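Godoy Bench Automation Forum > Maintenance and Setup
Thread: Two-arm cell, cable slack on the right side

squintana
Posted February 8, 2020
I look after a cell with two arms on one rail. It's called Gruvis, I didn't pick it. Both cables are held with little white ties, and I redid the right one with more slack because it was pulling at the wrist connector. Now the software guy says my loop is "a lasso." Opinions on the routing?
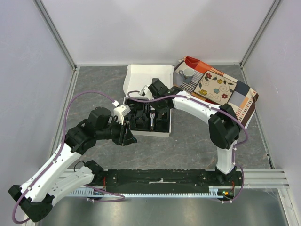 Right arm over the back edge of the box, left arm pointing at the middle.

railrat37
Lasso is generous. I'd take the slack out at the shoulder and leave it at the wrist. The shoulder hardly turns on a cell like that.

Cauã Araújo
Disagree with railrat37. The shoulder turns plenty when you reach for the back wall. We ran a tight shoulder on Vellico and went through 6 cables by June. I got very good at ordering cables.

railrat37
You also had the ties cranked down like you were mailing the thing overseas. I saw the post.

Cauã Araújo
One tie. It was one tie.

squintana
Before you two get a room: which pose do I check it in? I've been using home, and everything looks great at home, same as my kids.

Cauã Araújo
Never home. Jog both arms to the far reach, then fold them all the way in, then roll each wrist to its limits, slowly, hand on the stop. And leave the cloth and the mug on the table while you do it. A cable that clears bare tabletop can still hook a mug handle. 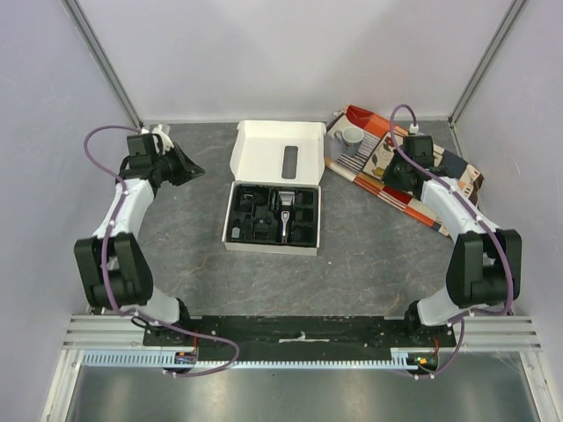

Re: Cable slack, and while we're at it, the rail

seson_steve
Nice arch behind the right gripper. I'd still want it lower. Different question, when did you last torque the base mounts? Mine loosened up at 433 hours and I spent 30 of the next ones blaming the calibration.

squintana
Define "last."

seson_steve
Oh no.

railrat37
Mark the bolts with paint pen, then you can check them with your coffee in the other hand. And wipe that blue rack while you're down there.

squintana
Paint pen ordered. I'm lowering the arch one tie's worth and leaving the shoulder alone, so you can both be annoyed.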